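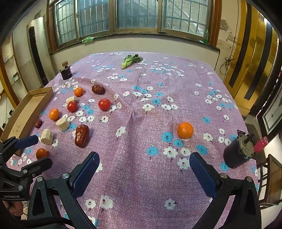 Section 2. Planning Your Purchase

Before you order anything, please pour yourself a coffee and read this section through. Most of the calls we get at Storko in the first month are about things that could have been settled at the budget stage.

1. Decide how many stations you want. Each station uses 2 hand-held grippers, one for each hand, so a shop with two stations needs 4 in all.

2. Measure your table. An ordinary household table will do nicely, and a cloth is fine as long as you are happy to smooth it now and then.

3. Set aside money for storage. We suggest 128 GB per gripper to start with – you can always add more once you know how long your sessions run.
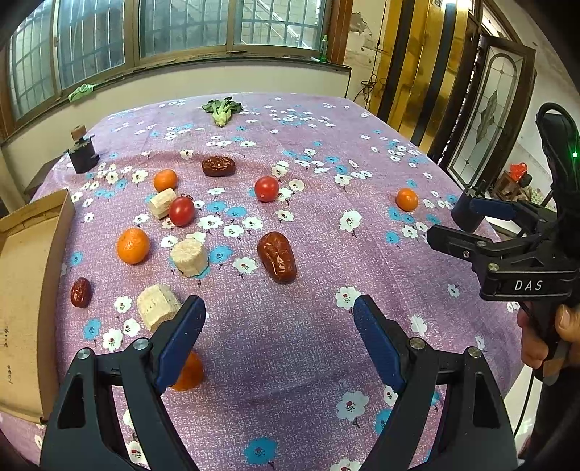
4. Write down the small things you want handled. Fruit, vegetables and dried goods cost very little, but they do need replacing, so give them their own line in the budget.

Note: Finger pads are a wearing part. The Nukeo plan covers them for 11 months, and after that they are ordered by the pair.

Caution: Do not mix Meinecke and Visach chargers, even though the plugs look alike. Label them the day they arrive.

5. Send us your finished list before you pay the deposit. We are glad to look it over, and we may well talk you out of a thing or two. Orders placed in October usually ship a little later.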